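Work with us > Open calls > Shared kitchen

News Rooms Calls Contact

Jan 22, 2019 | By Tarcísio Rezende

Participants wanted: microwave study, Jutgate kitchen

Alent is looking for 15 people who use a microwave at home, but who do not read Chinese. We are writing a small guide in English for the oven in our shared kitchen at Jutgate, and we want to see which labels are difficult for a new user.

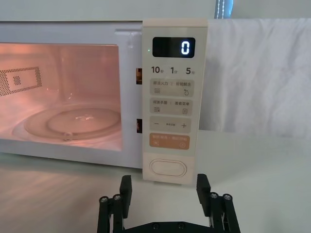 What you will do

You come for one visit of 2 hours. We ask you to set a short heating time, change the power and put the glass plate back in its place. Please speak aloud while you try. Mistakes are very useful for us.
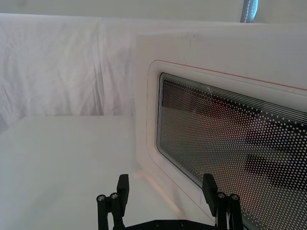 Door window with its pattern of white dots.

Who can apply

Adults of any age. Experience in cooking is not necessary. If you wear reading glasses, kindly bring them, for the printing on the panel is dark gray and the characters are small.

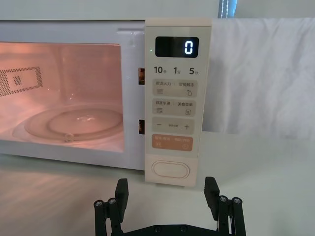
Control panel, with the quick keys for 10 seconds, 1 minute and 5 minutes.

Payment and how to apply

Each person receives 600 points for the Bittencourt canteen. Write to Tarcísio Rezende at the Hastetness office, and tell us in a few lines which microwave you use now. The second group will start in August.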